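House rules for robots in the kitchen

I've been promising to write up our house rules for months, and Rajitha Weerakoon finally shamed me into it, so off we go!
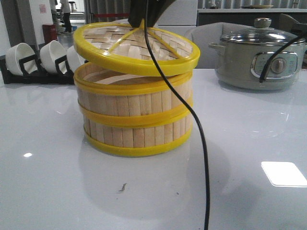

We started with a proper standard, or what we thought was one. Ieuan and I wrote it in February and it ran to pages and pages — speeds, forces, who signs what, a whole section on gloves (why?). I don't think anybody at Grotumgate read past the contents list. I certainly didn't, and I wrote half of it.

So we cut it down to what fits on one sheet by the door. Know where the stop button is before you start. Stay out of reach while the arm is live, even if a lid is about to go on the floor. Let it go! Lids are cheap. Check the cables through the full movement, slowly, before you run at normal speed. Nothing gets plugged in at the wall for practice runs, and if you want real steam you ask Sabina first and she'll want it in writing.

The one we still argue about is logging. Obaidul wants every failed grasp written down, and after 546 runs I can see his point, but some days I just want to press go and drink my tea. We've settled on failures only, one line each, no essays.

Oh, and whoever changes a setting puts it back. I'm looking at myself there, mostly.

Next time I'll have a go at the rules for visitors, which are a mess.

Contact | © 2023 Afroza Selvanayagam | Back to top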